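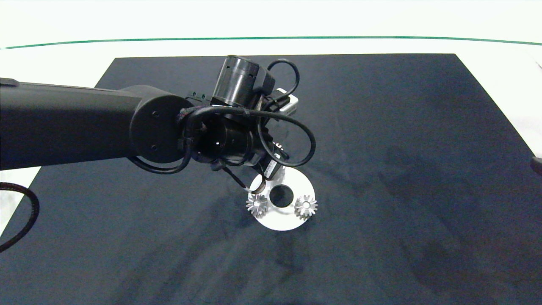
Minutes, quarterly meeting of the Drustham Community Arts and Health Fund
June 27, 2022

Started ten minutes late, waiting on the dial-in from Hiderbridge. Quorum OK. Minutes from last time approved, one fix: the ukulele group at Strachan is weekly, minutes said monthly.

**1. Matters arising**

- Storage key for Strachan hall. Still only one copy. Second one to be cut, carry over.
- Thank-you letters to May donors all sent.
- Insurance for the loaned drums: renewal came through, certificate is in the shared folder under "Policies" not "Insurance".

**2. Money**

Balance at close of May $3137. Doesn't include the choir's door money, which got banked after the statement. Biggest item out was piano tuning and repair at Hiderbridge, $900, more than quoted becuase two of the hammers had to be replaced. Some grumbling about not being asked first. Agreed: anything over the quote comes back by email before work goes ahead.

Question on whether we should hold a reserve. Talked around it for a while. No decision, back on the agenda next time with a one-page paper.

**3. Singing for breathing group (Hiderbridge)**

Going well, regulars asking for a longer session. Leader happy to go to 90 minutes with a tea break in the middle. Room is free until noon so no extra hire. Agreed, start with the next block.

The song sheets are too small to read for several people. Reprint in large type, and on cream paper if the copy shop has it.

One family asked if a relative can sit in without joining. Yes, fine, always has been. Put it on the flyer.

**4. Dementia cafe music (Strachan)**

Sessions paused for two weeks while the floor was done, now back. Feedback from care staff good, esp. the request slot at the end. Staff want a list of songs that went down well so they can use them between visits. Session leader will keep a running list, first names and songs only, no other details.

Parking is bad again. Hall office says the spaces by the side door can be coned off if we call the day before. Add to leader's checklist.

Discussion of whether to bring in a second musician. Leader would like it, particularly on days when the group is large. Cost would have to come out of the new grant (item 5). Left open.

**5. Grant application, Vindholm Trust**

Draft went round before the meeting, not everyone had read it. Asking for $2000 toward the after-school songwriting sessions. Comments:

- too long, cut the history section
- budget table doesn't add up, instrument hire is in there twice
- needs a line on safeguarding and who holds the training records
- title "Find Your Voice" has been used by others, pick something else

Agreed to go ahead once those are fixed. Final version by email, 2 days for replies, silence counts as a yes. One member declared an interest (relative works for the trust) and stayed out of the vote. Carried.

**6. Summer sharing event**

Drustham library garden confirmed, indoor room if it rains. Choir, ukuleles and the songwriting kids all want a spot. Keep each to fifteen minutes. Chairs from the library, we bring the small PA. Someone needs to check the extension lead is long enough, it wasn't last year.

Raffle: no. Donation bucket: yes.

**7. AOB**

- Website still shows the old phone number on the contact page. Fix this week.
- Offer of a donated accordion, condition unknown. Have a look at it before saying yes.
- Leaders' expense forms late again, reminder to go out with the new mileage rate atached.

**Actions**

- Cut second key, Strachan
- Reserve paper
- Large type song sheets
- Flyer wording
- Call hall office re cones
- Grant edits and circulate
- Extension lead
- Phone number on website
- Expense form reminder

Next meeting in Hiderbridge, upstairs room, date by email.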